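Marras 2 review: replay and labeling for gripper recordings
Posted 25 October 2026 by Leif Þrastardóttir

I have used Marras 2 as my main tool for lining up, cleaning and labeling hand-held gripper recordings since the beta in February. The paid version costs 599 a year per seat. It reads the raw video from each gripper, works out where the gripper was from the printed markers, and writes one merged track per hand that a training script can load.

Setup is quick. I pointed it at a folder, picked our rig profile, and it found every clip. The older version made me type in clock offsets by hand. This one finds them from the motion in the video, and I have only had to fix a few.

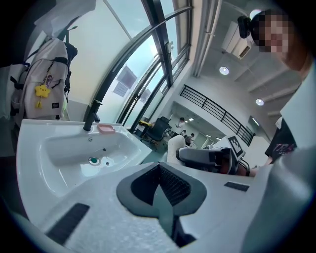 Tracking is the main reason to buy Marras, and it is better than what we had. The old Clillitz scripts we used at Girkham lost the pose whenever a marker turned too far from the view. Marras fills those gaps with the inertial data and shows the filled parts in orange on the timeline. Bright, smooth surfaces are still its weak spot. A glossy white sink with streaks of light down its walls gives the visual tracker very little to hold on to, and in close work over a basin like that I see the orange stretches get longer. Raising the feature threshold helps some. Large glass walls cause similar trouble, though there is a mask tool for those, and a mask carries over to every clip from the same spot.

Labeling is done on a single timeline with both hands stacked. You mark a start, a stop and a short text, and the keys can be remapped. I got used to it in a day. The undo history is wiped when you switch clips, and I have lost work that way more than once.

Export is fast. A batch can hold up to 3000 clips, and ours finish overnight on a plain desktop. The file format is documented, and Pádraig Ó Súilleabháin on our team wrote a loader for the Timcombe planner in an afternoon.
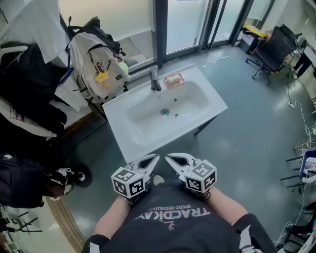 Can it handle two grippers held close together?
Mostly, as long as each one has its own marker IDs. If both share a set, the tracks swap when the hands cross, and you have to split them by hand.

Support answers email within a couple of days. The manual is thin on calibration – the page on lens models is still a stub – and the crash on very long clips has not been fixed.

I would buy it again for two-handed work. If you record with one gripper in a room with plenty of texture, the free tier does the same tracking and only leaves out batch export.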